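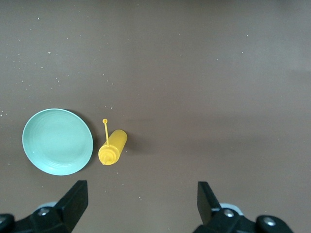

Mint plate, mustard bottle, and a view from the wrist.

Home Projects Parts Bin About Contact

Sandow gets a wrist camera

So the arm can finally see what it's reaching for! Or I can, anyway, which is half the battle. I've been building Sandow on and off since August (yes, named after the strongman, and yes, it struggles with a full can of soup), and up to now I'd been steering it by standing on a chair and squinting down from above.

The new view is from the wrist looking down past both fingers, and I love it. You get the black finger plates in the bottom corners and the table in between, so you can tell right away how far off you are. With the bottle over by the plate and the gripper wide open to the right of it, I could see I needed to go left before I did anything else. From the chair I would have guessed and gone down on bare table.

I picked a squeeze bottle for the first round of practice because it's light and I don't mind if it gets dropped. Lying on its side it's trickier than I expected — the body sits at a diagonal, so the wrist has to turn before the fingers come down, and then there's that long skinny stem with the little loop or stopper on the end sticking up well past the body. I keep wanting to grab that instead. The gap to the plate is pretty narrow too, so a finger on that side has hardly anywhere to go.

Also, wow, a close-up camera is not kind to a tabletop. Look at all those specks! I'm going to wipe it down before I start on anything that has to find objects by color.

The camera bracket took me 4 tries. The first three all let the picture wobble whenever the wrist turned, and the fix was a thicker base and shorter screws. Cable run is still ugly. I've got almost 20 zip ties on there and I'm not proud of any of them.

Next up is slowing down the last bit of the descent, and then I want to try 100 pickups in a row and write down every miss.

Recent posts
Rewiring the Puvau power supply
Sandow's shoulder joint, again
What I got for $170 at the Bellomier surplus sale
Bench vise cleanup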